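The Salt Orchard of Vinar: A Reader's Notes

Posted Friday evening

The second volume of a fantasy series carries a particular burden. It must satisfy those who have waited for it, and it must also find a place for readers who come to it without the first. The Salt Orchard of Vinar, by Remedios Segura, manages the former well and the latter only in part.

The novel resumes shortly after the events of The Bell at Quintana. Tallia, now thirteen, has been accepted as an apprentice in the orchard city of Vinar, where the trees are fed with sea water and the fruit is said to hold the memories of whoever planted it. Her older cousin Plusorent has gone ahead of her and has stopped answering letters. The council of growers maintains that he never arrived. Tallia finds his initials cut into a gate on her second morning in the city, and the story proceeds from there.
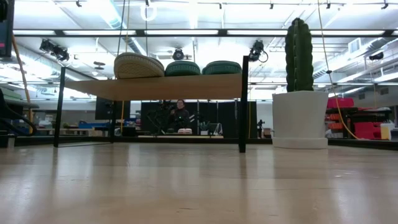
Low table with three round cushions.

Segura's strength remains her attention to work. The chapters on grafting, hauling and record keeping are among the best in the book, and they give Tallia a reason to be in the rooms where secrets are discussed. The orchard ledger, with its 1,212 named trees, is introduced early as a piece of local colour and becomes central to the plot by the midpoint. Younger readers who enjoy solving a puzzle ahead of the heroine will find that the clues have been fairly laid.

The treatment of magic is more restrained than in the first volume. Tallia may taste a memory only once, and whatever she learns is lost to the tree. This rule is observed throughout, including in the final chapters, where a less disciplined author might have set it aside. The scene in which she must choose between her grandmother's tree and her cousin's is handled with considerable care.

Certain reservations should be recorded. The journey back to Quintana occupies four chapters and could have been told in two. The head of the growers' council is given a long speech explaining his motives, most of which the reader has already understood. Those who have not read the first book will also have difficulty with the bell, which is mentioned often and never properly described. 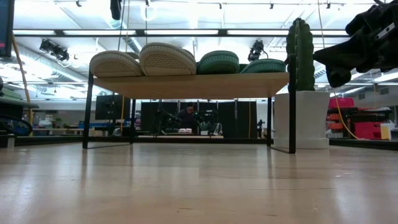
Shoes on the low shelf.

The book is suitable for confident readers aged nine and up. There is one drowning, which takes place off the page, and a sustained period of grief afterward. Families who read aloud may wish to look over the chapter titled "Low Water" beforehand. My own copy is the hardcover, which includes a map of the city and a short glossary. The glossary omits several of the grafting terms, and I would have welcomed a fuller one.

A third volume has been promised, under the working title The 3,000 Steps. I intend to review it in this space when it appears. In the meantime, my notes on The Bell at Quintana remain available in the archive under Middle Grade Fantasy, and comments on either book are welcome.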